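Home & Garden > Worktops, Tables & Surfaces > Stone or stone-effect?

Is a marble-look table top worth paying extra for?

Solley

We need a new top for the table in the back room and my other half has fallen for the black marble pattern with the white veins. The shop (Kazmi, if anyone has dealt with them) wants 200 more for it than for the plain black in the same size. The salesman says the pattern "hides everything". I have heard that about carpets, sofas and a car, and it wasn't true of any of them. 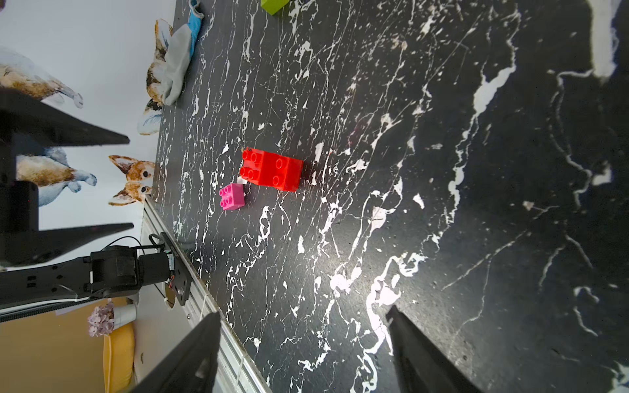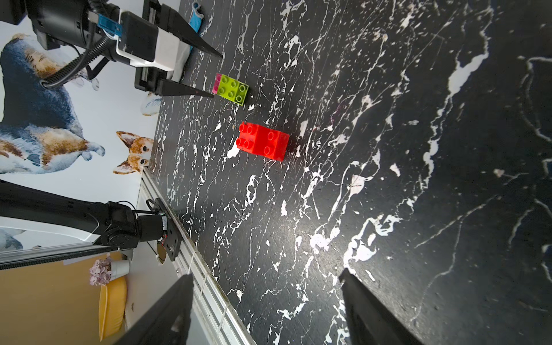
Black with white marble veining, same as in the other two.
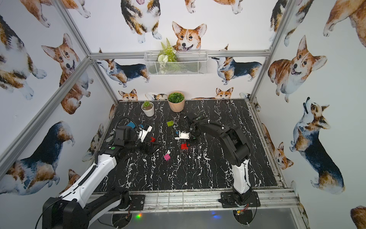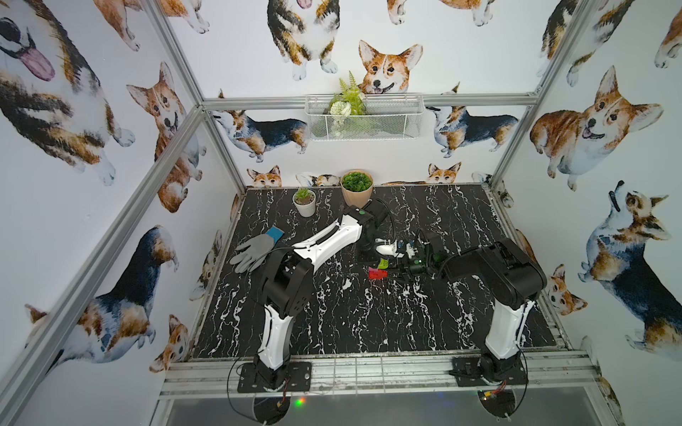 The table gets used for everything. Homework, sewing, the odd bit of repotting, and my brother's model railway when he visits in August. It faces a big window so it gets the sun from lunchtime until about 16:00. What I want to know is whether the pattern does hide crumbs and scratches, or whether I'm paying for a word on a label. I also don't fully believe the "heat resistant" claim, as he couldn't tell me what temperature it was resistant to. Solid stone is out, the legs would never take it.

Tags: table tops, marble effect, scratches, cleaning

Dagmar Kratochvíl

I had a dark veined top for years in my last flat, so take this as one person's grumbling. Crumbs, yes, it hides them. That is less of a blessing than it sounds. You put your sleeve in the jam because you didn't see the jam. Anything small and pale, such as a pin or a button, vanishes into the white bits and you end up patting the table to find it. If you sew, think hard about that.

Scratches depend on the finish far more than on the pattern. Gloss shows every one when the light comes in low, and with your window you'd be looking at them all afternoon — fingerprints too. Ask for a matt or satin sample and don't settle for the little square they hand out. Get a piece at least as big as a dinner plate, put it by your window and rub it with a dry scouring pad. If the shop won't let you do that, I'd wonder why.

On heat, ignore the label and buy a trivet. "Heat resistant" with no number after it could mean a mug of tea. Mine had a cloudy ring from a casserole dish that no amount of polish shifted, and the makers told me it was "normal use wear". Ask Kazmi for the guarantee in writing before you pay, and read the part about what it leaves out.

As for the extra 200, I wouldn't. But I'm not the one who has to live with your other half.

Bridutora

get the plain one and put an oilcloth over it. we did, fine so far. all these tops come out of the same couple of factories if you ask me

Libor Malý

I don't agree about the oilcloth, they sweat underneath and go sticky in the sun. Otherwise I'm with Dagmar. One thing to add: look at the edges. On cheap printed tops the veins stop dead at the corner and the edge strip is a plain black band stuck on afterwards. It lifts sooner or later, usually where people lean, and then damp gets in and the board swells. If the pattern carries on over the edge there is at least some sense in the higher price. If it doesn't, haggle. I got a fair bit knocked off mine by asking for the display piece, though it had a chip underneath that I only found at home.

Last updated: August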